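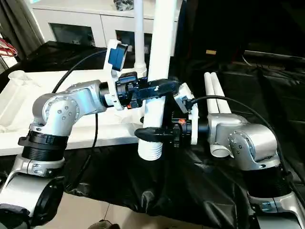
Unit 9. Loads and Supports in Simple Structures

A structure is stable when every load placed on it finds a path to the ground. In this unit students consider vertical members, which carry weight mainly in compression, and the ways in which such members fail. A white plastic pipe held upright, as over the black cloth, is a convenient model of a column. Pressed at its ends, a short pipe resists well; a long one of the same diameter bows sideways under a much smaller load. This sideways failure is called buckling. For an ideal column, doubling the length reduces the buckling load to one quarter.

Joints and Bracing

A rectangular frame with pinned corners can lean over without any member changing length. A diagonal brace divides the rectangle into 2 triangles and prevents this movement. Students should review the Moline worksheet before attempting Problem 6. 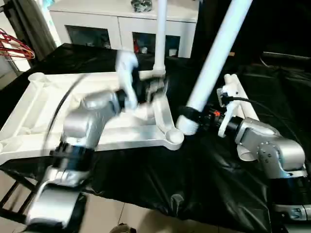
Samuele Piras has asked whether rigid corners would make the diagonal unnecessary. They may, provided that the corners can resist bending. Plastic fittings often allow some rotation, and the frame will then sway under side loads.

Written answers to Problems 6 and 9 are limited to 30 lines each and are due on 22 August 2025. Sketches must show all supports.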